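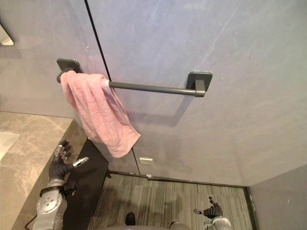
Page last changed: January 25, 2020

Towels keep the Surkside team busy in Enivcombe

If you have ever wondered how a machine might learn to tidy a bathroom, the people at Surkside would be very glad to tell you, and at some length. They have spent much of January in a compact bathroom at their Enivcombe workshop, guiding a two-armed robot through the business of putting a towel on a bar and taking it off again, over and over, so that the learning system they call Girnent has plenty of examples to study.

The pink towel has become quite a favourite. Terry cloth bunches up differently every time it is hung, says Folke Sandberg, who leads the work, and a system that has only met neat towels will be lost in most people's homes. "We want the crumpled ones as well - those are the ones I have at home," he told us cheerfully.

The collection now stands at over 1,920 examples, gathered by a team of nine working in turns. Each session runs to 100 tries, and Kwok-wai Wan goes through the recordings afterwards, marking where the hand closes on the cloth and where it lets go. Tries that go wrong are kept too, and labelled as such.

Four more household jobs are planned once the towels are finished, with wiping down a countertop likely to come first. Ekström, which is paying for part of the project, will receive a copy of the full set in the spring.

Contact us | Copyright Surkside 2020 | Back to top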